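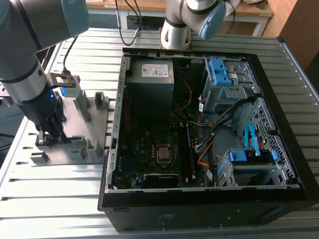 Gripper fingers down at the fixture plate, open desktop tower alongside.

Flurevari Bench Rule Set for Robotic PC Service
Part number: FL-463
Revision 6, issued 6/27/18
Price: $1,632 per site license
Availability: In stock

Overview

The Flurevari Bench Rule Set is a written set of working rules for cells where a robot arm handles parts inside an open desktop computer. It covers how the table is laid out, how the fixture plate is placed and checked, what the gripper may touch, how fast the arm may move near a board, and when a person may reach in. It is sold as a printed binder with laminated cards for the table and an editable copy for your own document system.

The rules were written for benches that take in mixed desktop towers, where the cable runs differ from one unit to the next. They apply to one-arm and two-arm cells. They do not depend on the make of arm or the controller. You will need a speed-limited manual mode, an emergency stop within reach of the operator, and a way to read gripper force or motor current.

What is included

Binder, 131 pages, tabbed by section
Laminated table cards: setup, reach-in, fault and restart
Sign-off sheets for the start and end of a shift
Editable files for all sheets and cards
Revision notices by email for the life of the license

Section summary: cell layout

Lay the tower flat with the open side up and the side panel taken away from the table. Put the fixture plate beside the case, close enough that the arm does not cross the operator's side of the table to reach it. Once the plate has been taught, its position is marked and it is not moved without a new check of every pick point.

Where two arms share a table, each arm is given a zone. The overlap between zones is written down and only one arm may be in it at a time. Parking one arm close to the work is allowed if its parked position is on the setup card and the other arm's path has been run slowly past it.

Cables behind the arms are to be tied or routed so they can't drop onto the table through the full range of motion. Floor cables are kept out of the operator's standing area.

Section summary: the open case

Before the arm enters the case, the operator looks at it from the gripper's side. Where a wrist camera is fitted, its view is used for this check. The operator looks for power leads, drive cables and fan wires that sit higher than the parts to be handled. Loose cables in the arm's path are moved by hand and held back before the program is started.

The case must be unplugged from the wall. The power supply may stay in the case, but its cord may not stay in the supply. Operators wear a wrist strap when they reach in, and the strap point is checked at the start of the shift.
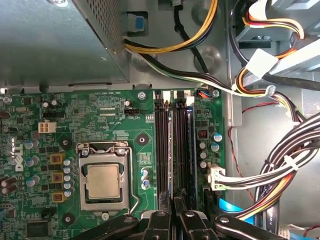 Padness Automation Supply | Bench Cells Department

If the cooler has been taken off, the processor is treated as a no-touch area. The gripper may pass over it at the travel height on the setup card and at no lower height. Nothing is to be set down on it, including parts that are being moved from the board to the plate. The same rule applies to the retention lever beside the socket.

Memory slots are approached from straight above. Sideways moves with the fingers below the tops of the slots are not allowed. The program stops at the approach point on the first run of each case type so the operator can confirm that both fingers line up with the slot.

Section summary: handling memory modules

Modules are gripped by the long edge opposite the contacts. The fingers do not touch the contacts. Grip force is set with a scrap module of the same type, written on the setup sheet, and checked again if the finger pads are changed.

Slot clips are opened before a module is pulled and are confirmed open before one is pressed in. Pressing force is ramped and has an upper limit. If the limit is reached before the module is at depth, the arm stops and holds. It does not retry by itself. The operator decides whether to back out, and the stop is logged.

A module in the gripper is never carried over the operator's hands. If the program is paused with a module held, the arm is moved to the hold position in manual mode before anyone reaches into the case.
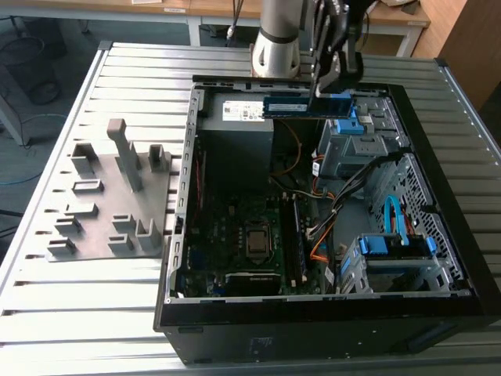
Fixture plate rules

Each holder on the plate is given a number on the setup card, and each number has one part type. Parts are not doubled up in a holder. Tall posts are entered in the program as obstacles, including the ones not used in the current job.

The plate is wiped down at the end of the shift. Holders with chips, cracks or visible wear are taken out of use by marking the number on the card. A replacement plate gets the full pick-point check even if it was made from the same file.

Reach-in rules

No reach-in while an arm is moving in automatic mode
Stop the program and wait for the stop indicator on the controller
One person reaches in, and that person holds the pendant
Tools used in the case are put back on the tool board before restart
Restart is given from outside the arm's reach

Limits of use

The rule set does not replace a risk assessment of your own cell. It does not cover work on powered computers, opening of power supplies, or cells where a person and a moving arm share the work by design. Buyers with that kind of cell should look at the Greenwood series instead.

Related items

Fateslow finger pad set, for edge gripping of circuit boards
Greenwood Shared Work Rule Set
Flurevari blank table cards, pack of 25

Questions about this item

Contact Edvin Westerberg, Bench Cells Department, for sample pages or a quote for more than one site. Holders of Revision 5 can move to the current revision at no charge with their license number.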